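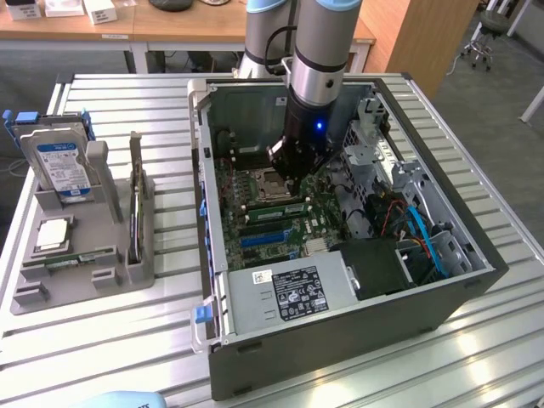

Bohdana Zakharchenko

So I've been back at the PC teardown job all January, and I finally have opinions about grippers! If you read my last post, you'll remember I was pretty grumpy. The old Koval gripper has long fingers that are great for drives and expansion cards (anything with a nice tall edge to grab, really), but it was hopeless at processors. It kept coming down crooked over the socket, and I'd hit stop and go make tea.

The Grekik one is stubbier and I like it a lot more. With the tower on its side and the panel off, the arm can come straight down over the socket and there's still room for the fingers to open without bumping the capacitors next to it. That was my big worry. Those parts stand up higher than you'd think when you're steering something chunky past them.

I ran 200 tries with each gripper, same board, same tray. The Koval missed the CPU 19 times. The Grekik missed it 3 times, and two of those were my fault for nudging the tray with my elbow (sorry, tray). RAM sticks were pretty much a tie. Drives are still a Koval win, even with the caddy on, and I might end up swapping between the two, which I was really hoping to avoid.

The tray matters more than I expected, by the way. Ours has a shaped spot for each part, so the CPU lies flat in its own square and the hard drive stands up in its caddy at the back. Maksym Hnatiuk wanted to try plain foam and we lost a whole afternoon to it. Never again!

Next up is the controller. I'm on the Flukthorpe box right now and it's fine, but it gets a bit jerky on the last little move down, right when you want it gentle. Guðlaug Overgaard swears by the Ziltside and has promised to lend me hers for a couple of weeks. If it's smoother I'll do the whole 200 again, and then maybe I'll try putting the CPU back in and closing the latch, which scares me a little.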